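Gratier Refurbishing Cooperative
Minutes of the Automation Working Group
Meeting held July 29, 2020, Prudthorpe site

The meeting was called to order by the chair. A quorum was present. The minutes of the April meeting were approved with one correction: the cost of the second work table had been entered under Repairs and should appear under Equipment.

1. Intake and backlog

Operations reported 1,223 desktop computers waiting at Prudthorpe for teardown, of which 600 came from the Ullel contract. The contract requires that storage drives be removed and logged before any other part leaves the building. Members noted that drive removal is still done by hand at every bench.

2. Zulu trial: can the arm take over drive removal?

The technical lead presented the Zulu trial. The question put to the group in April was whether a robot arm could open, strip and sort a used desktop computer without a person at the bench. The lead's answer was that it cannot do so yet. Single steps are within reach. A full teardown is not, and the lead did not wish to give a date for one.
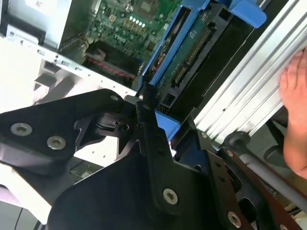

The main difficulty is variety. Latches, rails and cable routing differ between models, and a program that works on one case may fail on the next. Loose cables were named as the hardest item, as they shift whenever a part is moved. The lead reported 225 attempts at releasing and lifting a drive, with 59 completed without help. Most failures came at the release step, before any lifting began.

A member from the shop floor asked how this compared with a trained worker. The lead replied that a trained worker seldom misses and is several times faster. The same member asked that the figures be shared with bench staff in full, including the failures. This was agreed.

Discussion followed on whether the trial should be narrowed to one computer model. Those in favor held that a dependable result on one model would be of more use than a poor result on many. Those against pointed out that the Ullel stock is mixed and would need to be sorted first, which adds labor at intake. The group voted to narrow the trial, with two members opposed.

3. Bench layout

The group reviewed the layout of the Zulu bench. It was agreed that the side panel will continue to be removed by a person and that the case will be laid flat before the arm begins. A request for a second fixture plate was deferred until the cost is known.

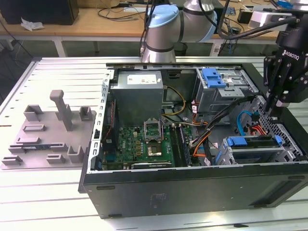
Zulu bench: open desktop tower on the slotted table, with the fixture plate at left and the Robotiq gripper at right.

4. Staffing

The chair stated for the record that no bench position will be changed on the basis of the trial. Staff who assist with it will be paid at their regular rate.

5. Actions

Technical lead: choose the computer model and circulate the full trial figures.
Operations: estimate the labor needed to sort the Ullel stock by model.
Purchasing: obtain a price for the second fixture plate.

There being no further business, the meeting was adjourned.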